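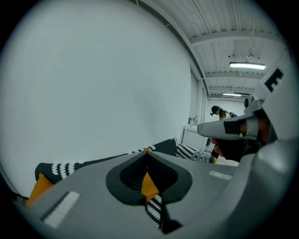

By the Cidholm Home Desk | Updated 28th August | Filed under: Upholstery care

How to freshen a fabric chair seat

Vacuum the seat first. Use the brush head and go over the fabric in 2 directions, then run the crevice tool along the seams and piping. Crumbs left in the seams will turn to paste once they get damp.

Look for the care tag under the seat. W means water-based cleaner is fine, S means solvent only, and X means vacuum only – stop there if you have an X.

For a W fabric, mix a teaspoon of clear dish soap into 2 cups of lukewarm water. Test it on a hidden spot and wait until that spot is dry before going on. Mixed fabrics need a test on each color, as dark dyes can bleed into yellow or white.

Dip a white cloth, wring it out hard and blot from the outside of the stain inward. Don't scrub. Blot again with plain water, then press with a dry towel.

Leave the chair near an open window for 5 or 6 hours. Brush the nap back up with a soft clothes brush.

Next in this series, in September: replacing worn piping.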